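Ticket 219: Burger station, build order and container complaints
Site: Punent test kitchen, prep table
Opened by: Front counter
Assigned to: Derek Holroyd
Status: Open, partly answered
Priority: Low (changed from High, see entry 2)

Reported problem

"The burger station doesn't work. Cheese slides, the buns are hard to get at, and the lettuce and cheese are in each other's way. Please replace with the Wameo rack system."

Entry 1 — Derek

I don't love tickets that show up with the purchase already picked out. "Doesn't work" could mean anything. I asked what doesn't work, how often, and who was building at the time. I got back a link to the Wameo rack, which costs 320 before shipping. So I went and looked at the table myself.

The layout is the one on the Panganiban sheet taped inside the cupboard door. Lined tray in the middle, clear containers around it, build on the paper. Lettuce down first, patty on the lettuce, cheese on the patty.
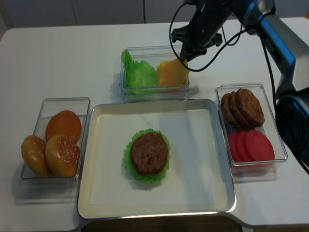

My first question was whether the tray is too small, since that was the complaint last time. I don't buy it. A leaf of lettuce spreads wider than the patty and there is still paper showing on every side. If somebody is running out of room, they are building too close to the rim, and a bigger tray will just give them a bigger rim to build next to.

Marked "tray too small" as not confirmed.

Entry 2 — Derek

Dropped the priority to Low. High is for things that stop service. The only evidence I was given for High was the word "urgent" typed twice.

Next item was the buns. The claim is that they "jam" in the container. I was told the fix is the Iluser divider insert, which would split the box into lanes. The product page says it speeds up prep by 33 percent. Faster than what? Measured by whom? There is no footnote and I'm not going to pretend there is one.

I checked how the buns sit before spending anything.

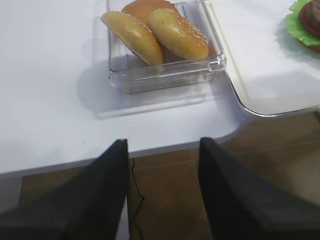
Bun container, three buns, two leaning in front of a smoother one, seeds showing on the right-hand one.

I wouldn't call that a jam. They are leaning because they were put in leaning. The annoying part is the smooth one at the back, which is partly hidden by the other two, so anyone who wants it has to reach past the seeded ones. A divider might help with that. So might putting the smooth one in front. One of those is free.

One tip was poking out past the left wall as well. If we ever want a lid on that box, the bun needs to go in flatter.

Action: load buns flat where they fit, and put whichever kind the order needs at the front. Try that before anyone orders the Iluser insert.

Entry 3 — Reply from front counter

"We tried loading them flat. It makes no difference. Also you didn't answer about the lettuce and cheese."

Entry 4 — Derek

How long did you try it? The reply came in at lunch and my note went up that same morning. I'm leaving the bun action open.

On the lettuce and cheese: this is the one part of the ticket I think has something to it. They share a container, and that was a space decision made when the table was first set up. I argued for it at the time, so take my opinion with that in mind.
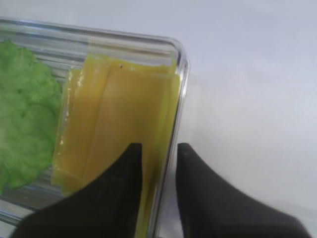
The leaf pushes right up against the slices. Reach for cheese at that end and you are likely to drag lettuce with it. The slices stand more or less upright, too, so there isn't much of an edge to get hold of except along the top, and the top is below the rim. I can see why people grumble.

There was also a small dark speck on the front slice. I don't know what it is. It could be a mark or a crumb. Please look at the slices when you wipe out the box, and tell me if it's still there.

What I don't accept is that this needs a rack. Things to try, in this order:

1. Keep the lettuce at its own end and leave a gap.
2. Take cheese from the end farthest from the lettuce.
3. If that fails, use a separate container for the cheese. There is a spare on the shelf. Cost: nothing.

Entry 5 — Derek

Last complaint, "cheese slides." I asked for a picture of cheese that had slid and was sent a long description of one. Fine. I looked at a slice going on.

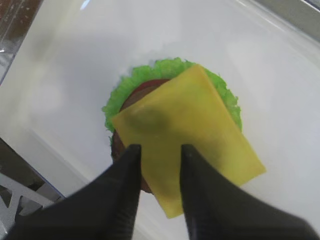

Cheese on the stack, set diagonally, right corner past the edge of the food.

The right corner hangs out over the white. You could call that sliding, but a slice set down too far to one side would look exactly the same, and I can't tell the two apart from one picture. A square slice on a round patty is going to have corners whatever we do. The question is whether the middle of the slice is over the middle of the patty.

So please check two things before writing "slides" again. Where is the slice when you let go of it? Where is it when the top bun goes on? If those are different places, I'll believe in sliding and we can talk about the patties. If they are the same place, it's placement, and the answer is to slow down at that step.

Entry 6 — Reply from front counter

"Moved the cheese to the spare container. Better. Still think we should get the rack."

Entry 7 — Derek

Noted, and thank you for trying it. "Better" goes down as one person's view until another shift says the same.

Rack request declined for now. The order limit without sign-off is 200 and the rack is well over it, so I'd need to write a reason I believed in. I don't have one yet.

Still open: bun loading, the speck, and the two cheese checks. Send answers to this ticket and please don't start a new one.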